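I finished the Dulen parish history last night, all 500 pages of it. The chapter on the war memorial is the best part. Skaststead sent men to the same battalion as Dulen, yet it put up nothing until eight years after the Armistice, and even then the council argued over the wording.

The author found 1,384 letters in the county archive and quotes from a good many. Two are from a baker asking that his son be listed under the village where he worked – the request was refused. I'd have liked more on how the money was raised. 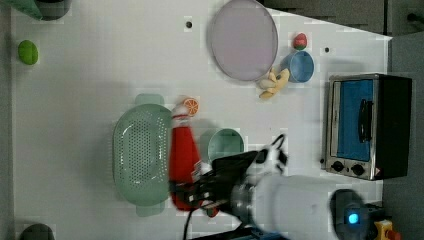 *Pink plate and small blue bowl on a white table.*

I've ordered the companion volume on the Second World War, due in January. The maps in this one are poor, so keep a proper one beside you.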